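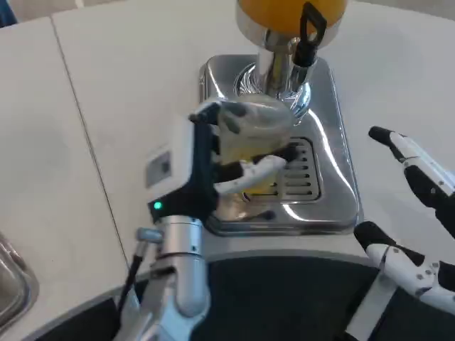
September, bench notes, Plivska workshop

Entry concerns the wear trial of the Kosport sailcloth panels. Panel 6 was returned to the abrasion table at 9:40 a.m. and run for a further 1000 cycles, bringing its total to 4000. The seam on the leading edge held. Fuzzing is visible along the second row of stitching and was recorded on the wear sheet.

Kanako Uchida reweighed the panel after conditioning: 179 grams. The earlier figure in this notebook was taken before conditioning and should not be used for comparison.

The Kikuchi thread is to be retained for the next set. The Polport thread remains under review pending a second spool, the first having arrived with a damaged core.

Colleagues using the table are asked to replace the felt pad before each run and to initial the log. The belt guard was refitted at noon.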